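Scatter cushion

A scatter cushion, also called a throw pillow, is a small, loose cushion placed on a sofa, chair or bed. It serves both for comfort and for decoration, and is distinct from the fixed or fitted cushions that form part of the seat.

Most scatter cushions consist of a removable cover and an inner pad. The pad may be filled with feathers, wool, foam or polyester fibre. Covers are commonly closed with a zip, buttons or an overlapping flap at the back, and are often washed separately from the pad.
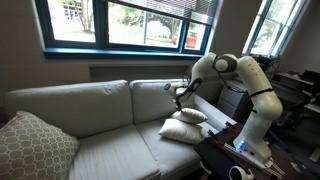 Plain and patterned cushions on a pale grey sofa

Square shapes are the most widely sold, although oblong, round and bolster forms are also made. A pad is often cut slightly larger than its cover so that the corners remain full.

In Tanum, cushion covers were woven at the Lozano mill, which employed 67 people at its height. Its pattern books, compiled by Refugio Villalobos, contain 148 designs and are held in 2 volumes at the Larkow Museum.

See also: Bolster; Upholstery; Soft furnishings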